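4.2 The box on the table

We had expected, when we began visiting homes in the Markmont district, that most of our talk with families would be about closets and kitchens. Those are the places people apologize for at the door, and they are the places the earlier literature on household sorting has looked at most closely. What we kept being shown instead was a box. It might be a shoe lid, a biscuit tin, a drawer taken out of a dresser that had since been thrown away, and it lived on a table or a low shelf where anyone passing could drop something into it. Of the 96 households in the study, 70 had at least one container of this sort, and a good many of the people we spoke with had never thought of it as a thing with a purpose until we asked what it was called.

The names were a pleasure to collect. One family in Jadar called theirs "the harbor," and a grandmother in the same building called hers simply "the later." In our field notes we settled on the term "mixed box," which is plainer than either, and we use it through the rest of this paper for any open container that holds small objects of more than two kinds and is not emptied on a regular day. We left out toy chests with lids, sewing baskets and the bowls by the front door that hold only keys and coins, although the line between a key bowl and a mixed box was sometimes thinner than we would have liked (see the coding notes in Section 3.4).

Looking through the boxes with their owners, usually over tea and usually for longer than we had planned, we found that the contents fell into families of their own. There were the pieces of play: figurines, building blocks, the odd part of a set whose other parts were somewhere else in the home. There were things to do with the body and with dressing. There were cartons and clear cases kept with whatever had come in them, or kept for their own sake, which people defended with surprising warmth. And there were things bought or given because they shone. Figure 9 gives a fair idea of how closely these families can sit together.

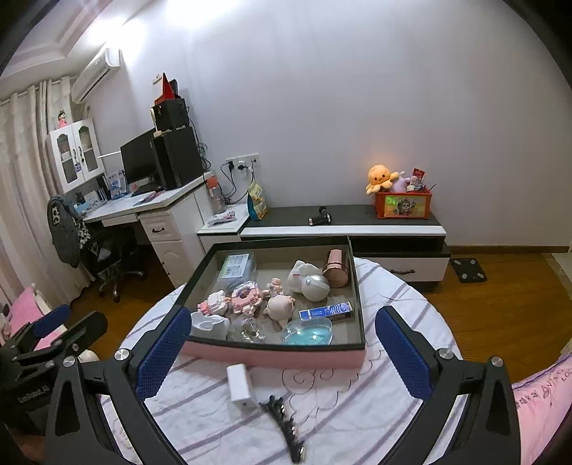 Vol. 2, No. 9

Figure 9. A mixed box with a black rim on a round table, holding figurines, building-block pieces, a glossy sphere, a rose-gold cup or tumbler and several small containers. A black hair clip and a white rectangular block lie on the cloth outside it.

Three features of Figure 9 recur across our sample and deserve a little patience. The first is that the box is shallow. Deep containers, in our visits, tended to turn into storage: people reached for what was on top and forgot the rest. A shallow one keeps nearly everything within sight, and the small pink and white figurine in Figure 9 can stand upright among its neighbors, as can the white cat-like one farther back. Several parents told us that their children would look over a shallow box before asking where something was, and would not do the same with a deep one.

The second is that shiny and brightly colored things hold their own beside the toys. The silvery sphere rests against the cat-like figurine, and the rounded container of turquoise material is near enough to the blue carton that a person reaching for either would pass the other. When we asked participants to sort their boxes into piles, they very often began with color or with shine and came to use only afterward. Salamatu Osei, who carried out the Jadar visits, noticed that adults did this about as readily as children, though they were quicker to be embarrassed by it and would sometimes start over.

The third feature is the one we find most interesting, and it is the ring of things just outside. We came to call this the apron. Objects in the apron are close enough to belong to the box in the eyes of the household, yet they have not been put in it. In Figure 9 the apron holds two items, the hair clip and the white block, which resembles a charger. Across the sample the apron leaned heavily toward things in daily use -- clips, cables, lip balm, a pen that still wrote -- and away from keepsakes. Barrientos, in an earlier study of hallway furniture, describes something similar as "the waiting edge," and we are glad to borrow the idea, if not quite the phrase.

It would be easy to read all of this as plain untidiness, and some of our participants did read it that way, at least for the first few minutes of the visit. We would gently suggest otherwise. When a household in Drallthorpe agreed to put its mixed box away in a cupboard for the length of one school term, a second box had formed on the windowsill before the term was half over, with an apron of its own. The mother laughed when she showed it to us and said she supposed the house wanted one. We do not wish to build too much on a single home, but the remark has stayed with us, and it agrees with what we heard from families who had moved recently and could tell us just when the box had come back.

Placement mattered as well. Boxes kept on a table where people also ate were sorted more often than boxes kept on shelves, for the simple reason that they had to be lifted out of the way at supper, and lifting them gave someone the chance to look inside. We return to the matter of lifting, and to who in the household does it, in Section 4.3.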